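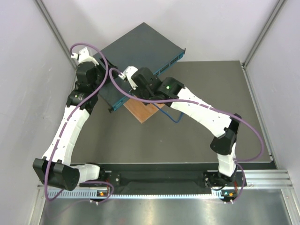 Switch on the wood block, port side facing right. Blue cable coming out from under it.

July, 3 pm. Bench notes, network switch

Kept the small brown block under the switch again. Flat on the gray floor panel the cable gets pinched and the box rocks when a plug goes in. On the block it sits at an angle and there is room for the cable to loop out to the side. Hina wants to try a second block under the far corner. No objection, but sand the edges first, the last offcut marked the floor.

Port order for the next round: start at the lower left end of the teal panel and work up. Noreen had started at the other end, so her sheet and mine don't line up. I'll renumber mine.

Patch cables: the 900 mm ones from Lepik are too stiff. Ordered 60 of the softer type from Standia, Samina has the order slip.

Still to do
- label both ends of the blue cable
- wipe the metal tray along the front
- ask Kausar if the spare switch is still at Wedport

Left the switch in place for tomorrow morning.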